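Notebook, dye bench
8/5/20

Second round of weld and indigo on the Cirkevby wool. The first round gave greens that were too yellow and uneven along the skein, worst where the ties were. I loosened the ties this time and went to figure eights in undyed cotton, four to a skein.

Wool was scoured yesterday evening in the big pot and left to cool in the water overnight. It still felt a bit greasy at the ends this morning, so I ran it through again with half the soap. The rinse came clear on the second change. Cirkevby says on the invoice that the fleece was washed twice before spinning. I doubt it. Whoever orders next should ask for the other grade and see if it comes cleaner.

Mordant: alum at the usual strength, no cream of tartar. Brought up slowly, held for an hour, then off the heat. I squeezed the skeins out by hand and hung them over the sink. One slipped off the rod and went on the floor, so it got rinsed and put back in the mordant for a while. It is tagged with a knot of red thread in case it behaves differently later.

Weld: used the dried tops from the Visser sack. The sack is nearly done and what is left is mostly stalk. I chopped it finer than last time and simmered it in a mesh bag with a spoon of chalk. The smell is the same as ever, boiled cabbage, and it hangs around the stairs. Please keep the stairwell door shut on weld days, the people on the second floor have mentioned it.

Skeins went in together and came out a good strong yellow, even all through, no pale patches at the ties. The red thread one looks the same as the rest so far. I kept one skein back at this stage as the yellow reference. It is in the drawer under the scale, wrapped in brown paper. Please leave it there.

Indigo: the vat was sluggish. The surface was coppery but the liquid under it was more blue than yellow-green, so it wasn't reduced all the way down. Added a little lime and a little fructose, stirred without splashing, put the lid on, and left it. Came back after lunch and it was better. Not perfect, but I wanted to get on.

Dips, in the order I did them:

Skein A: one short dip, out, aired, rinsed.
Skein B: two short dips, aired fully between.
Skein C: one long dip.
Skein D (red thread): two short dips, same as B, to compare.

A is a spring green, quite yellow still. B is what we are after, or near to it. C went darker than B but it streaked, and I think the long dip stirred up sediment from the bottom. D looked like B until it was half dry, then I started to see a duller patch on one side. Could be the floor, could be the way it was folded in the vat. I wouldn't draw anything from it.

The color moves so much between the vat and the dry skein that I have stopped judging anything before the next morning. The notes for the first round say "good green" beside a skein that now looks like mustard. From here on please write down whether the skein was damp or dry when you looked at it.
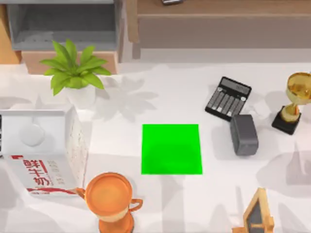 Borislav Spahić

Matching. The order from Kandau is for a clear green with no gray in it, and they want it the same across the lot. They sent a cutting from an old cushion as the target. The face of the cushion has faded and the inside of the seam has not, and the letter does not say which one they mean. I've written to ask. Until they answer I am working to the inside of the seam, which is the harder of the two. If they want the faded side we can get there with one dip and be finished.

I compared B to the cutting by the north window and then under the bench lamp. By the window they are close, B a touch bluer. Under the lamp B goes warmer and the cutting doesn't move much, so the old dye is probably something else under there. I can't fix that with weld. I'll mention it to Kandau when they write back so it doesn't come as a surprise.

Fastness: cut short lengths from A, B and C, wound them on card, covered half of each with foil and taped the cards inside the window. They stay up for 30 days. Weld is decent in light for a yellow but it is still the weaker half of the pair, and if the green drifts blue we will see it at the foil line. Do not move the cards to wash the window. They come down in September and I'll write the result on this page.

Rub test on white cotton: A clean, B very faint blue, C a clear blue smear. C hasn't had its soap wash yet so that isn't a fair result. All of them get a hot soap wash tomorrow and I'll repeat it.

Other things, while I have the book open:

The Tekik hot plate is running hot again. Dial at 4 gave me a rolling boil where it used to give a simmer. I moved the weld pot to the old gas ring and watched it. The plate can be used for heating rinse water but not for anything that matters.

We're low on chalk and on pH strips. The lime is fine. I opened the new jar of fructose and wrote on the lid.

The tap on the left still drips. I put a bucket under it and used the bucket for rinsing, so at least it isn't wasted.

The vat needs to rest. I raked it, skimmed the flower off the top into the small bowl and put it back after. Nothing should go in it tomorrow. If the liquid is still bluish in the morning, give it more fructose before adding more lime. I got that the wrong way around in the spring and it took days to come back.

For the next round: two short dips as for B, wool from the same bag, all skeins in the weld together. I want to try the weld second on one skein, indigo first, to see if it evens out the ties any better. The old notebook says it makes no difference but there is no sample stapled in next to the remark.

Skeins are on the rack by the back door, tags on. Gloves are on the hook, the left one has a hole in the thumb.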